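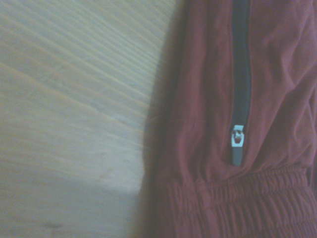
Re: Arm stops when zip caught in fingers

On March 8, 2023, a list member wrote:
> We run the Flimo folding routine on shirts and light jackets. Twice
> now the arm has tripped its force limit on a zipped garment and
> stayed put, fingers shut. Is it safe to pull the cloth out by hand?

No, please don't. We had the same fault at Skoltell in October and someone got a pinched thumb from doing that. The log gave error 293, which in our build of Kiani only means "load not as expected".

Our cause was the grasp point. The planner likes raised folds, and a zip pull sits right on one. The fingers close on metal, the cloth slips, and the lift starts with one side held.
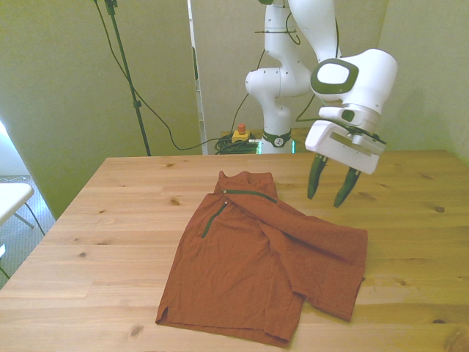 Shirt flat on the table, fingers open beside the shirt.

What we do now:

1. Press the red button before anyone reaches over the table.
2. Support the garment from below and open the fingers from the pendant.
3. Check the finger pads for cuts before restarting.

We also lowered the lift speed for the first 10 cm and told the planner to keep clear of anything shiny.

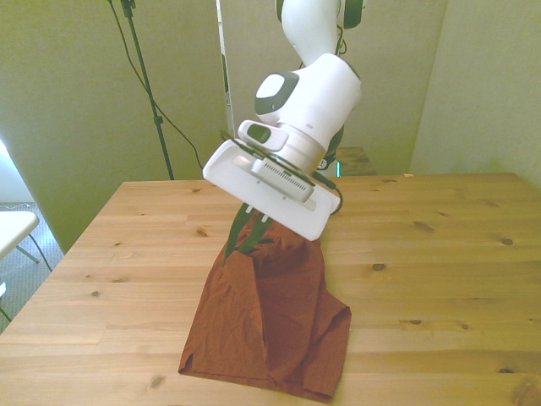 With those changes we got through 179 lifts and had 2 stops, both on elasticated hems. I haven't found a fix for hems. If you are on the older Floltent driver, check that the force limit survives a restart, as ours went back to the default.

Can you post your log from just before the trip?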